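Sollari close in on Kukach winger Fitzgerald

Apr 18, 2022

Sollari have reopened talks with Kukach over winger Fitzgerald, who has one year left on his contract and has so far turned down an extension.

The 21-year-old was close to a move in the last window, but the clubs could not settle on a fee before the deadline. Kukach wanted the full amount up front. Sollari offered to pay in two parts, with the second tied to promotion.

Fitzgerald has been a regular starter since October, when he took over on the left side after an injury to the first-choice winger. He has played 2,259 minutes in the league this season, compared with 869 in the whole of the last one.

Koltau are also interested and have watched him several times this spring. They have not made an offer and are expected to sell a forward first.

Kukach coach Eimear Duggan was asked about the winger after Saturday's draw was moved to an earlier kickoff and played in front of a reduced crowd. "He trains well and he is in my plans for the next match," Duggan said. "Anything beyond that is for the club to decide."

Sollari want a deal done before preseason so that Fitzgerald can join the training camp. Personal terms are not thought to be a problem.
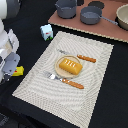
Toy loaf on a small wooden plate, set on a woven placemat.

Kukach play their final home game of the season next week. Tickets are still on sale at the stadium office, and members can bring one guest at no charge.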